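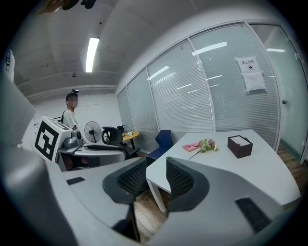
How to Reset a Shared Meeting Table Between Bookings

Posted by Amber Smits, 19 April 2004

A white table shows everything: cup rings, pen marks, crumbs, the gray smear from somebody's sleeve. The steps below are for a small table in a shared office, with a cloth, a single stem of flowers and a few bits of stationery on it. Once you know the order it takes less time than making coffee.

What you need

Two soft cloths, one for wiping and one for drying
A spray bottle with warm water and a drop of dish soap
A soft dry paintbrush for the flowers
Tissues, one red marker, one black pen, a few sheets of paper

Step 1. Clear the top

Take everything off and put it on a chair. Don't slide things to one end and clean around them. Grit under a box will scratch a glossy top, and you will see the scratch every time the ceiling lights are on.

Put caps back on markers right away. If a cap is missing, look on the floor and on the nearest side table before you give up on it.

Step 2. Wipe the table

Spray the cloth, not the table. Start at the far edge and work toward yourself in straight overlapping strokes. Do the edges last, including the underside of the front edge where people rest their hands. Dry with the second cloth.

For marker, put a little rubbing alcohol on a tissue and dab. Try it on a hidden spot first. We used Stometti cream cleaner on the tables at Horau for a while and it left a haze, so I went back to soap. 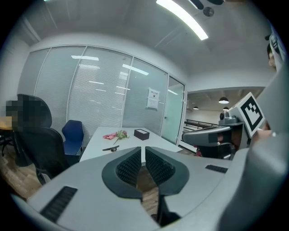

Step 3. Chairs

Wipe the arms of the office chairs as well as the seats. Mesh backs hold dust, and a vacuum with the brush head gets it out. Upholstered chairs only need a quick brush unless there is a spill.

Push the chairs in far enough that a person can walk past, but leave a hand's width between the backrest and the table edge. White edges pick up dark scuffs from chair backs – a pencil eraser takes off most of them.

Step 4. The cloth

Shake it out away from the table. If it has a stain, swap it. If it is only wrinkled, lay it flat, smooth it with your palm from the middle outward, fold it in half and then in half again. Pink and other pale colors fade along the fold if they sit by a window for months, so change the fold when you think of it.

Step 5. The flowers

Artificial flowers need dusting. Hold the stem near the top and brush each bloom from the center out. Bend the leaves back into place with your fingers. Lay the stem at a slant beside the cloth, blooms away from where people sit, so that no one leans on them.

Toon Van Leeuwen prefers them in a vase. I find a vase gets knocked over in a small room, but suit yourself. 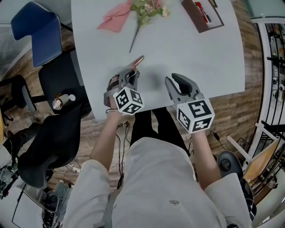
Step 6. Tissues and pens

A dark box or tray goes at the far corner, where it can be reached from two sides. Check that both pens write. Throw out paper that has been used on both sides.

Step 7. Floor

Look under the table last. Cables should run close to the legs where feet won't catch them. Sweep wood-grain floors along the boards and use a damp mop sparingly.

Last done properly in October? Then do the table legs too.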